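Looking after the hand gripper, one year in

Tuesday, January 15, 2019

The stamping job has been back on my bench since last week, so I have spent more time cleaning and adjusting the hand-held gripper than using it. A few people have asked how I keep it running, and I always end up answering in bits, so I am putting the whole lot in one place.

For anyone new, the gripper is the one you hold and squeeze. It has the same two fingers as the arm in the Clumwood cell, so a job can be worked out by hand first and moved over afterwards. The Clumwood cell is an old machine and slow to set up, and Emiliano Lagos, who runs it, would like us to arrive with a job that already works. Fair enough.

Stamping looked like an easy one. Pick up a block, press it on an ink dish, press it on paper, put it back. The ink is what makes it awkward. It gets on the fingers, then from the fingers to the block, then from the block to everything else. It also dries where you don't want it. After a long afternoon the pads feel slick and the block starts to turn in the grip just as you press down.

I clean the fingers before every session now. I used to do it at the end of the day and found that I skipped it when I was tired. The routine is a dry cloth first, then a cloth with a little alcohol, then dry again. Don't pour anything on. If it gets into the screw holes it sits there and comes out later, usually on to clean paper. For the corners I use a cotton bud, and I throw it away after one finger.

Blue is the worst colour. We did a run with it in July and I have never got all of it off. It stays in the edges of the plastic whatever I use. I tried a stronger solvent on a spare finger and it left the surface tacky, so that finger went in the bin and the stains on the others stayed. They do no harm to the grip. The red wipes off more easily, at least while it is fresh.

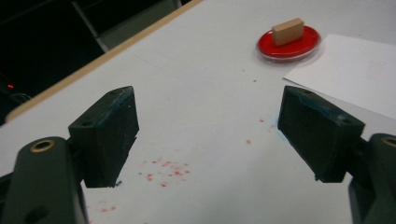 Wear on the inner faces matters more than stains. The faces start out slightly rough from printing and that roughness does a lot of the holding. As they scuff they go smooth in patches, and the patches are never the same on both sides. I check them by running a fingernail down each face. If the nail slides without catching, I give the face a few strokes with 600 grit paper wrapped round a flat bar. Keep the bar flat. If you round the tip over, even a little, thin parts will roll out of it, and you will blame the squeeze or the spring before you think to look at the tip.

I do that twice at most. After that the finger is too thin and I fit a new pair. Always a pair, even if one of them looks fine. Areeba Jadoon once fitted a single new finger to save time and we lost most of a day to a block that leaned to the left.

The screws need a word. They go into plastic at the finger end, so they only want to be snug. Put them all in loose, close the fingers gently on a straight block, and then tighten a bit at a time, going from one side to the other. Once they are tight, open and close the gripper and check that the tips still meet square. I have a strip of card cut for this. If it grips evenly from top to bottom, leave it alone. If it swings, slacken everything and start again.

I write down the number of squeezes on the job sheet, as near as I can. The last pair of fingers did nearly 1000 before they needed the grit paper. The pair before that lasted a good deal less, but those were printed on the Prasum machine when its nozzle was on the way out, so I don't read much into it.

The table gets wiped as well, though I am less strict about it. Specks of ink on the board don't stop the job. They do get picked up by the bottom of the paper and by your sleeve. I do a proper clean when I change the paper and leave it between times. The dish I keep in the same spot — a pencil mark on the board would do, but I go by the distance from the edge strip.

One thing I still haven't sorted is play in the left arm. There is a faint click on opening that wasn't there in the autumn. Trinidad Ocampo thinks it is the pivot and wants to strip the whole thing down. I would sooner swap the fingers over first and see if the click moves with them, as that takes five minutes and costs nothing. If it stays on the left I will take the arm off at the weekend and write up what I find.

Print settings for the fingers are the same as in the last post. I have changed the infill once and gone back again.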